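About us

By Selim Tekin, June

Hello, and thanks for clicking on the page that most people skip! I'm Selim, and together with Panagiotis Halilović I run Hivano, a small parcel business that packs up gift boxes and sends them to people who could do with a bit of cheering up. New babies, new flats, a broken wrist, a cousin who has moved to the other end of the country – we've done boxes for all of them.

We started in my living room. Panagiotis had just left his job at Drutov, where he spent years in the post room, and I was selling odds and ends at the Lustex market on a folding table that never stood straight. He came round one evening to borrow a suitcase, saw me trying to wrap a teapot in a tea towel, took it off me and did it properly. I think the business was decided there and then, although we argued about the name until well past midnight (I wanted something with "parcel" in it and I still say I was right).

What goes in a box

Mostly soft things and small things. We like something you can hold, something you can eat and something a bit silly. A plush goes in first, as a rule, with tissue scrunched up round it so it doesn't slide about, and then the little bits get tucked into the gaps. Panagiotis is very strict about gaps. He'll pick up a finished box, give it a shake next to his ear and hand it straight back to me if anything rattles.

We do the packing on a table with a big checked cloth over it, and people who've been round always ask about the cloth! It's gingham, yellow and white, and it makes even a dull afternoon of packing feel like a picnic. It also stops the boxes skidding, and it goes in the wash when someone spills their tea, so it has earned its place. 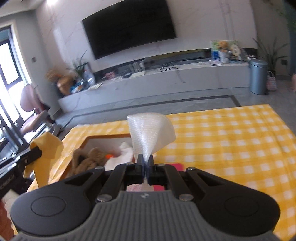 How we work

Orders get read in the morning over breakfast, and if you've left us a note about the person it's for, we do read it, every word. Then we lay everything out, bag up anything that needs a bag, fill the box, check it against the note and fill it again if we've changed our minds. I'm the one who changes my mind.

Last year we sent out 719 boxes, which still sounds daft to me when I say it out loud. More than 407 of those went to people who'd had one from us before, or who'd been given one and wanted to pass the favour on. We still pack every one by hand and there are still only 2 of us, so if you ring and get no answer we're probably up to our elbows in tissue. Leave a message and one of us will ring back.

Our ribbon and card come from Pavlović, a family shop near the station that has put up with a lot of last-minute phone calls from me. If you're ever passing, go in and buy some envelopes.

Come and say hello

You're welcome to collect your box in person, just drop us a line first so that we can clear a chair. Panagiotis makes very strong coffee. I'd ask for milk.

Comments

Marged: Had one of these when I came out of hospital and the bear is still on my bedside table. Thank you both x

Tobi W: Do you do boxes without anything edible? My nan can't have sugar.

Selim: Hi Tobi, yes, just put it in the note and we'll swap in something else!

Recent posts

Boxes for new babies: what parents told us they wanted
Folding tissue the Panagiotis way
Last posting times for the islands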